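4.2 Adding a title to the family catalog

1. Open Vekden and choose Titles, then New.
2. Type the name of the peerage, for example Broltbridge, and select its rank.

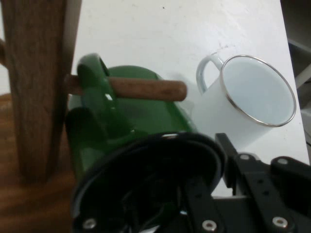 3. Enter the first holder. The field accepts 40 characters.

Note: Baronies and viscountcies with the same name need separate records — do not merge them.

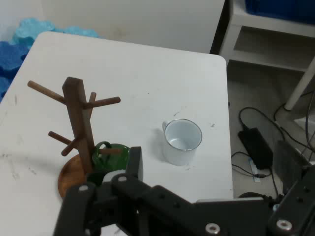 4. Link the heirs. Each heir must hang from one parent only, like the pegs that come out of the single post of the mug tree. A branch can go left or right.

Caution: Save before you import the Estik list (2,566 entries).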